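Category: Home & Textiles > Stain removal
3 answers · 45 views · Share (3)

Candle wax on a cotton tablecloth, how to remove?

Octavio Ulloa
Good evening to all. I have spilled candle wax on my cotton tablecloth, a spot of the size of a coin. I have scraped the top with a spoon, but a greasy shadow stays in the fabric. I don't want to wash it hot before I ask. The label says only "Dulorier, cotton".

Baltasar Daza
Put a paper towel under the spot and another one over it, then press with a warm iron, without steam. Change the paper when it becomes greasy. After this, rub in a little dish soap, wait 45 minutes and wash as usual. Do not use the dryer until the shadow is gone – the heat can fix it.

Hulunitz
freezer. works always

Wróbel
I agree with the iron, but please try it first on a corner. My cloth has a printed flower and I always iron it from the back side.

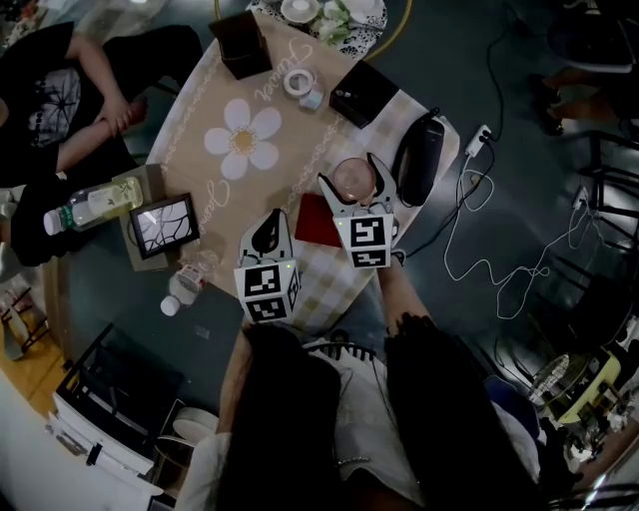
What if the wax was a red one? Colored wax leaves dye, so after the iron you should dab the place with rubbing alcohol on a white cloth, and then rinse with cold water.

Tags: wax, cotton, ironing
We use cookies to improve your visit. Accept | Settings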